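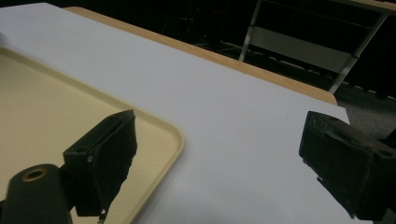

One of the beige trays on the white table.

Plates, bowls and trays: news from the Rovmont dish shelf
By Tharushi Wickramasinghe

Dear members,

In January I promised to write about the dish shelf when we had finished changing the old pieces, and now I can keep this promise. The new plates and bowls are in use, the trays have come too, and the mixed dishes that many of you remember (the ones with the faded roosters) are gone from the cupboard. If you would like to have a rooster plate as a memory, there is one box left under the window. Please take what you want before the end of the month.

For those who joined recently, I will repeat how the shelf works. Any member can borrow dishes for a birthday, a family meal, a funeral lunch or any other occasion where the plates at home are not enough. You write your name in the book, you take the dishes, and you bring them back within five days. There is no fee. Last year 3247 pieces went out and came back, if we count every plate and bowl each time it left the cupboard. Dinesh Amarasinghe made this calculation from the book, and it took him two evenings, because some of us write our sevens like ones. I am one of these people and I have apologized to him.

We now have 198 plates and 105 bowls. The plates are large and round, cream-white, with fine gray strokes going in from the rim and a thin brown line on the very edge. The bowls are pale green. We chose Milleo for the plates and Dewan for the bowls, and there was a long discussion about whether the two colors would go well together. I was against the green. At our first lunch I saw the bowls filled with rice and with yellow lentils, and I changed my opinion completely. They look very fresh, and they are deep enough for soup, which the old ones were not. 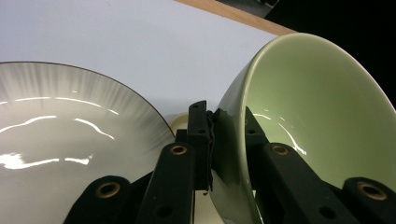

The gray strokes on the plates can look like pencil marks or dirt when you see them for the first time. They belong to the plate and they do not come off. I mention this because one member spent a long time with baking soda before she asked me, and I felt sorry for her. Please use only a soft sponge and ordinary dish soap. Steel wool will leave scratches in the glaze, and then the food will stick there.

The bowls need a little more attention than the plates. Two of them already have a small chip on the rim. Both came back together in one shopping bag, without anything between them. It was an accident and the person told me at once, so please do not think that I am complaining. But from now on we ask that you put a cloth or a sheet of newspaper between the bowls when you carry them. If you go by bus, ask me for the padded box. It is heavy, but it closes well.

Chipped bowls should be given to me or to Dinesh, and not put back in the cupboard. We do not ask for money for a broken piece. We only want to know the number, so that somebody who has invited thirty guests does not discover at the last moment that there are bowls for twenty-eight.

Now to the trays, which are the most new thing for us. There are 19 of them. They are beige plastic, with round corners and a low rim, and they are big enough for carrying several dishes from the kitchen to the table. Before, we walked many times back and forth with our hands full, and the older members had to ask for help. At the harvest lunch my mother-in-law carried her own meal to her seat with one of the trays, and she was very proud — she has not carried it alone since her operation.

The rim is low, so please walk slowly with soup. Also, do not leave a tray on the stove, even when the stove is off. Our stove keeps its heat for a long time, and plastic is plastic.

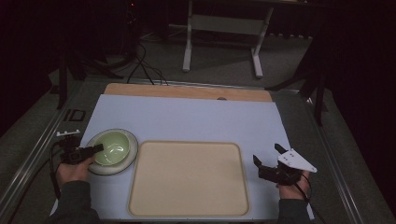 When you prepare the table for a meal, the easiest way is to put one bowl on each plate first and carry them as a pair. They fit together nicely, and you can see quickly if something is missing. When you clean up, please do the opposite and separate them again: plates with plates, bowls with bowls. We stack the bowls no more than six high. The plates can go up to ten. Trays stand on their long side in the narrow space to the left of the cupboard, behind the Stakiswood shelf with the glasses.

I have written these things on a yellow card inside the cupboard door, in three languages. If your language is not there and you would like to translate it, I would be very thankful. It is only nine sentences.

We would also like to hold a short practice evening for those who want to learn to serve a big table. Dinesh worked for many years in a hotel dining room and can carry four plates on one arm. He says it is easy — for me it was not. We would begin at 6:30 p.m. and finish with tea. If you are interested, please write your name on the list next to the book, and when there are eight names we will choose the evening.

One last request. Somebody returned a glass lid with the plates, with a small metal knob on the top. It does not belong to any of our pots. It is waiting in the cupboard, on the lowest shelf.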